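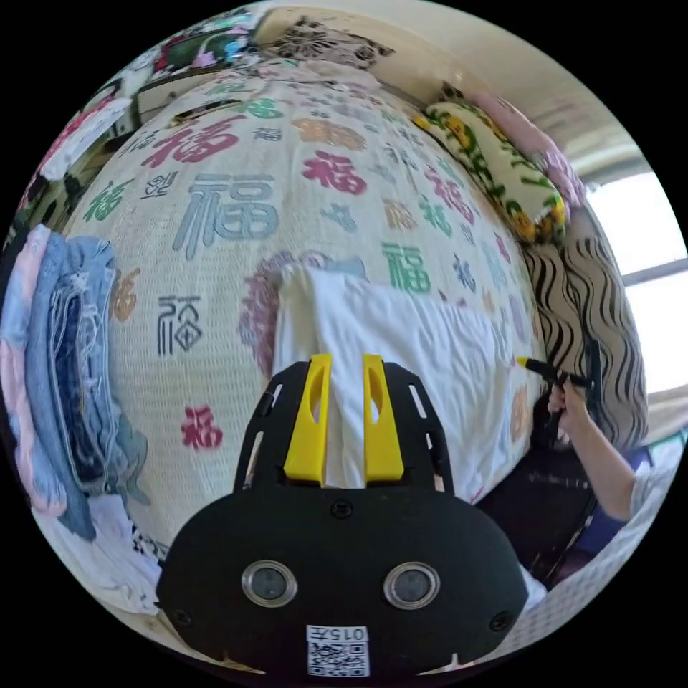 Why do people who work nights so often sleep badly on their days off?

Most of them switch back to daytime hours at once, and the body cannot keep pace with a change that large.

Community > Health at Work > Interviews
Filed under: Sleep, Shift Work, Family Life
14 comments

Hortensia Montecinos gave that answer early in a conversation at the Insaurralde Center for Working Health, where she directs the sleep education program. The program serves employees of local hospitals, bakeries, and warehouses. It enrolled 307 people in its most recent year, most of whom work at least part of their week after dark.

Ms. Montecinos trained as a nurse and spent the first part of her career on an overnight ward. She described those years without nostalgia. "I slept in pieces," she said. "Two hours after breakfast, an hour in the afternoon, and then whatever I could find before the shift. I believed that was the price of the job, and my supervisors believed it too."

The center's course is built on a written sleep log. Participants record when they go to bed, when they believe they fell asleep, when they get up, and what they ate and drank in the hours before. They keep the log through a full rotation of shifts before any advice is offered. According to Ms. Montecinos, this waiting period is the part of the course that draws the most complaints.

"People come in tired and they want a remedy that afternoon," she said. "I understand it. But a baker who starts at 3 a.m. and a nurse who finishes at 7 a.m. do not have the same problem, and I would be guessing if I spoke to them before reading their logs."
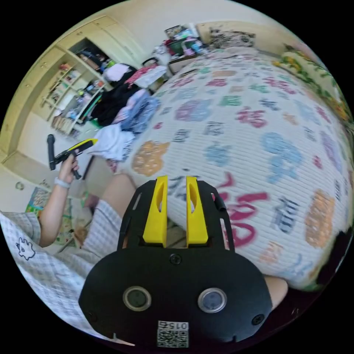
Bedrooms used during the day receive special attention in the center's course.

Once the logs are complete, each participant meets with an instructor. The first recommendation usually concerns what Ms. Montecinos calls the anchor period, a block of hours in which the person sleeps on both working days and days off. For a worker who sleeps from 8 a.m. to 3 p.m. during the week, the anchor might run from 8 a.m. until noon. The remaining sleep can be moved earlier or later as family life requires.

The second recommendation concerns the trip home. Participants whose shifts end after sunrise are asked to keep the last 60 minutes before bed quiet and dim. Errands, bills, and long telephone calls are to be left for the afternoon. Those who are too drowsy to drive safely are urged to nap before leaving or to arrange a ride.

Asked whether the advice is realistic for parents of young children, Ms. Montecinos paused for some time. "It is hard for them," she said. "I will not pretend the course solves it. What we can do is bring the other adults in the home to a session, so that the schedule belongs to the household."

Bautista Huenchumán attended one such session with his wife, who works overnight at the Dumar distribution warehouse. He recalled that the two of them had never discussed the matter plainly. "I used to run the vacuum at ten in the morning," he said. "She never complained, and I thought she could sleep through anything." The couple now keep a calendar on the refrigerator with her sleeping hours marked in pencil, and deliveries are directed to a neighbor.

The center also works with employers. Eulalia Zúñiga, the program's workplace coordinator, has asked several companies to publish schedules further in advance and to avoid rotations that move backward from night to evening to day. Responses have varied. One bakery changed its rotation in March for a group of 40 employees and has agreed to review the arrangement with staff in the fall. Two other companies declined.

Ms. Montecinos said she does not regard those refusals as final. "A manager who declines has usually read the proposal," she said. "I would like to know which line stopped them."
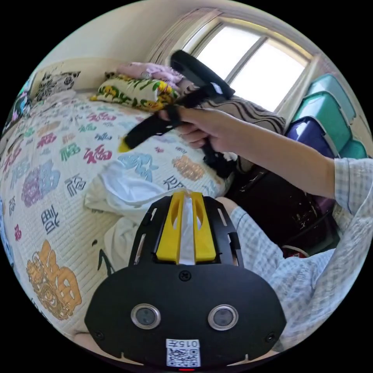

The course asks participants to keep the same routine before sleep at any hour.

On the subject of caffeine, the center's guidance is moderate. Participants may drink coffee in the first half of a shift and are asked to stop after that. Ms. Montecinos herself drinks tea until midday. She is more cautious about sleep aids sold without a prescription and refers all such inquiries to the participant's own physician or pharmacist. Loud snoring and pauses in breathing are referred in the same way.

The next course opens in September. Enrollment forms are available at the front desk, and evening and early morning sections will both be offered. Household members may attend without charge.

Shared 60 times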